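发件人：Stougaard 组，示教数据这边
收件人：手把手示教与遥操作邮件列表
日期：2022年6月
主题：Re: 手持夹爪采数据，新人应该从哪里练起？（兼答遥操作那部分）

大家好！

这封信拖了几天才写，因为越写越长。先说一句：看到列表里又有人开始讨论手持示教，我真的很高兴。去年有一阵子这里几乎全是仿真的帖子，我每天打开邮箱都想插嘴，又插不进去。

先把原信里我要回的几段贴在这里，其余删了。

> 我们小组刚从 Kostari 那边接过来一套手持夹爪，之前一直用主从臂做遥操作。
> 组里有两种意见。一种认为遥操作录下来的就是机器人自己的关节轨迹，
> 最省事；另一种认为手持夹爪快得多，换地方也方便，应该全部转过来。
>
> 我的问题：
> 新人第一周应该练什么？直接上任务，还是先做些别的？
> 录废的示范怎么处理，删掉还是留着？
> 指垫磨损到什么程度要换？我们手上这一副已经掉渣了。
> 还有，桌面有没有讲究？我们的桌子是白色的，反光很厉害。

好问题，我一个一个来。我们用的台架是 Bandance，流程是自己一点点攒出来的，跟你们不一定一样，请当作一家之言。

关于两种方式之争

我的看法是两样都留着。我们这一季一共录了 3787 条示范，其中 669 条是遥操作，剩下的全是手持。遥操作那一部分集中在插拔和拧这一类动作上，因为那里要紧的是机器人本体能不能到那个姿态，手腕会不会撞到自己。人拿着夹爪的时候太灵活了，随手一翻就是一个机械臂根本做不出来的角度，录的时候浑然不觉，等回放才发现逆解无解，那一下午就白干了（别问我怎么知道的）。

反过来，叠布、收纳、推拉抽屉、把散件归拢到一处，手持夹爪简直太舒服了！节奏是人的节奏，犹豫也是人的犹豫，不会有遥操作那种走一下停一下的味道。我第一次看到用手持数据训出来的策略去拉抽屉，它先轻轻碰一下把手再合上手指，跟我自己的习惯一模一样，我在实验室里叫出了声。

如果你们人手只够做一样，那就看任务：接触力要求高、空间窄，用主从臂；位置变化多、场地变化多，用手持。

有一点容易混：手持采集的动作坐标是夹爪在空间里的位姿，遥操作存的往往是关节角。两批数据要放在一起训练，请尽早统一到末端位姿上，别等攒了一大堆再转。我们就是攒了一大堆才转的，时间戳对不齐，图像比动作慢了一截，前后返工了两遍。现在每次开录之前，先对着镜头把夹爪快速开合几下，拿这个动作去对时间，土办法，但很好用。

关于桌面

白色反光桌面我劝你们换掉，或者至少铺一层哑光的东西。手持采集的位姿大多靠相机自己算，桌面上没有纹理，或者到处是高光，跟踪就容易飘，轨迹里会冒出一个一个的小尖刺。木头面很好，带木纹的尤其好，纹理细，颜色也不抢眼。要是训练的时候发现模型老盯着桌子看，就多换几种桌面，这又是手持的好处，拎起来就能走。

灯光尽量从上面来，软一点。影子不必追求完全没有，夹爪在桌上的淡影子我们从来不处理，部署的时候机器人的夹爪一样会有影子。

关于录废的示范

留着，但要分开放。我们的规矩是录的人当场打标记，只有三种：好、不好、重来过。最后这种指的是中间失手又自己救回来的，这一类千万别删！模型最缺的就是救场的样子。全是一次成功的漂亮示范，训出来的策略第一次没抓稳就会呆在那里。

另外，标记一定要当场打。隔了一夜再去看，谁都说不清那一下迟疑是在找角度，还是在想晚饭。

遥操作这边的废数据稍有不同，很多是人看不清造成的。操作的人坐得远，深度全靠猜，夹爪老是在目标上方多停一会儿，这种停顿会被模型老老实实学过去。我们后来让操作的人坐到能直接看见台面的位置，只在被挡住的时候看屏幕，停顿少了很多。

关于新人第一周

这是我最想说的部分。以前我们也是把夹爪递过去就开录，结果每个新人的头几十条都没法用。Skullinville 那个合作项目开始以后，我们改成了下面的练法，练完再碰正式任务。顺序可以调，但空抓那一步请不要跳过。

第一步：学会看自己的画面

先不录。让新人拿着夹爪，眼睛看屏幕上夹爪相机的画面，手慢慢移动。很多人直到这时才意识到，自己眼睛看得清清楚楚的东西，镜头里可能完全被手指挡住了。判断标准很简单：只看屏幕，能不能说出下一步该往哪走？自己说不出来，模型也学不出来。

这一步我们要求两个人搭档，一个拿夹爪，一个只看屏幕报方向，然后互换。气氛往往很欢乐，左右喊反是常事，不过练上一会儿，手就会自然地给镜头让路了。

第二步：空抓

桌上什么都不放，手指张开，从不同高度落到桌面上方，停一下，合拢，张开，抬起。练的是三件事的分寸：停在多高，合得多快，抬起时手腕别带着转。听上去很无聊，可是后面抓薄片、抓布边全靠这点手感。

进场的姿势请对照下面这个样子：指垫张开，两个内侧面大致相对，中间留出一大片桌面。左边那块指垫底下已经拖着一撮毛边，右边那块的角也磨缺了，正好接着讲你问的磨损。我们看的是夹持面，边角磨圆一点、沾一点灰，都可以继续用；夹持面要是不平了，或者夹薄片开始打滑，就换。掉渣要看是从哪里掉的。毛边和线头倒是应该剪掉，垂进画面里的东西会随着动作晃来晃去，模型会把它当成一种线索。指垫要换就两边一起换，只换一边，合拢时受力会偏。

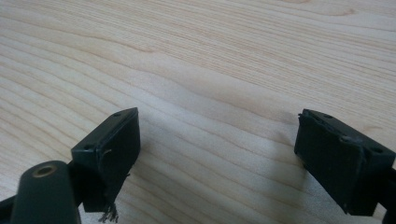 第三步：抓一样东西，放回原处

选一个不会滚的小方块，抓起来，抬高，再放回去。连续做五次，中间不准用另一只手去扶。新人最常见的毛病是放下之后手指张得太急，方块被带歪。让他们放稳、停半拍、再松开。这个半拍以后会变成策略的一部分，所以从第一天起就要养成。

第四步：换位置，换方向

同一个方块，每次随意换个地方、换个朝向，动作保持一致。这里要盯住的是有没有偷懒：人会不知不觉把方块总放在自己顺手的那一角。我们会让搭档来摆，录的人转过身去，等摆好了再回头。

第五步：同一个任务，两种方式各录一遍

把刚才那套动作搬到主从臂上再来一次。目的是让新人体会哪些手腕角度机械臂给不出来，回去再拿手持夹爪时，动作会明显收敛。我个人觉得这是整个一周里收获最大的一天，好几个新人都是录完这一遍才开始觉得好玩的！

几件零碎的

存盘之前看一眼张开度的读数。有时手指明明张到底了，读数却停在半路，多半是标定跑掉了，重新标一次很快。

录久了手会酸，酸了以后动作就变形，自己还觉察不到。我们每录一小段就换人，换下来的人负责打标记。

同一个任务，写一句话说明什么算完成，贴在台子边上。抽屉推到底算完成，还是推到碰上算完成？两个人理解不同，录出来就是两个任务。

还想请教各位一件事：有没有人试过把手持和遥操作的数据按比例混起来训练，再逐渐调高遥操作的那一份？我们打算十月之前做一轮，手头只有一点零星的结果，插拔类似乎有好处，抽屉类看不出差别，还不敢下结论。谁有数字愿意分享，公开回或者私下回都行，失败的也要，特别想要失败的。

练习步骤我们有一份打印用的单页，想要的请直接回这封信，我发到列表上。

祝各位夹得稳稳的！

Stougaard 组，示教数据这边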